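Gamby (hand-held gripper set)

Gamby is a paired hand-held gripper set used to record manual tasks for robot training. It was put together at the Colalano workshop by Zewditu Feyisa and Bence Somogyi, and is best known among its users for its unusually thorough care routine, written by Vlasta Todorova and still followed there with real affection. The set has 2 grippers, one for each hand, and is worked directly by the operator, with no arm or base to carry it.

Design

Each gripper has a pair of curved fingers at the front of a gray body. A cube printed with square black-and-white markers sits behind the fingers, and tracking software called Ikska uses the markers to work out where the tool is and which way it is turned. It is a wonderfully simple idea: a printed pattern does a job that would otherwise call for a good deal of wiring. Cables run from both grippers, and learning to move freely with them hanging from the wrists is the first thing a new operator practices.

Setup

A session starts with the cubes. Marker faces are wiped with a dry cloth and checked for lifted corners, scratches and glare, and a face that fails is reprinted on matte stock. The operator then picks up both grippers, holds them out over the work surface and waits for Ikska to report a steady position for each. The fingers are opened and closed 15 times, slowly at first and then at working speed.
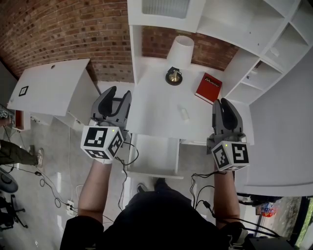 After the finger check comes the reach check, which many operators say is their favorite part. The tools are swept to the far corners of the work area, then low, then high, while a second person watches the tracking readout. Any spot where a cube drops out is noted, and the fixed marker boards are moved until the gap closes. Cable slack is set last – enough for a full reach, with no loop low enough to step on. A full setup takes some 19 minutes.

Maintenance

Finger pads take most of the wear. Todorova's routine calls for them to be brushed out after every session, with extra attention to the ribs, where dust and lint collect. Pads are replaced as a pair, even when only one is worn, so that both sides grip alike. After a pad change the gap between the fingers is set again with a feeler gauge and the open and closed positions are saved afresh in Ikska.
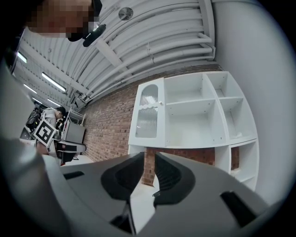
One of the grippers from beneath, with its ribbed finger pads.

The housing is opened only when the fingers stick or close unevenly. Obsa Ambaye, who handles most repairs, recommends checking the cable plug first, and the repair log bears this out: a plug worked partly loose is the most common fault. Worn joints come next. They are cleaned, given a very small amount of light grease and cycled by hand before the shell goes back on.

Revisions

The current version of the care routine is dated Dec 31, 2023. It added a section on storage by Getachew Berhe, under which the grippers rest on a padded rack called the Fikre, fingers open and cubes uncovered. Spare pads are kept in sets of 4 on the same rack.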